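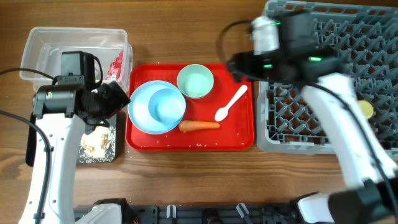 January, late, kettle on for the second time

I promised myself I'd keep a proper diary of the equipment money this year, mostly so that next year I don't have to reconstruct the whole business from old emails and the backs of envelopes. So I'm sitting down with a cup of tea and the spreadsheet, and I'm going to write out where my head is at before it changes again.

The two-arm bench is staying. I went back and forth on that all through the holidays (my poor family heard far more about payload and reach than anybody should over a pavlova), but clearing up after a meal is still the job I care about most, and I can't see how you'd do plates, bowls and a dish rack properly with a single arm. So there it is, in ink. What I have to sort out is everything that hangs off the arms, and that's where the money goes wandering.

Tomdale have quoted me for spare gripper fingers, 11 weeks' wait, which made me groan out loud. Cliravwood can do something similar in three weeks, though they cost a fair bit more and I'd have to redo the mounts. I'm leaning towards ordering a small lot from Cliravwood to tide us over and the rest from Tomdale, but I'll sleep on it.

Then there's the question of rice. I never dreamed I'd have a budget line for rice! But the grains get everywhere, on the red tray, over the side of the tray, onto the table, and I've started to worry about them finding their way into places with bearings. Coste make a soft cover for the wrist that I rather like the look of, and I've pencilled in seven of them, which would cover both arms and leave a few for when I inevitably tear one. A decent little hand vacuum is going on the list too, and I won't hear a word against it.

I've also been fretting over the fingertips. A plate is a big, obliging sort of thing, but the little brown bits in with the rice on the black tray are fiddly, and I'd like to try a softer pad before I spend anything serious on new grippers. The pads are cheap. I could buy three sorts and still have change from what one new gripper would cost me.
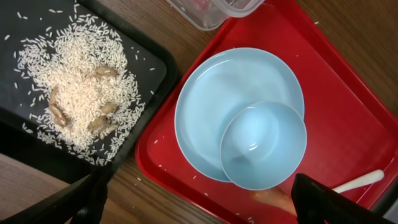

Still to decide

The wrist cameras. Zomileo want me to move up to their newer model and the fellow on the phone was very persuasive, but it would swallow about 37 per cent of what I have left, and I'm quite fond of the ones we've got. I think I'll ask for a loan unit, try it at the same bench with the same blue crockery, and see if I can tell the difference before I sign anything.

Spare cables, definitely. A second dish rack in another colour, if there's money over. Must ring Tomdale in the morning about that wait and see if they'll budge.

Tea's gone cold again. Off to bed.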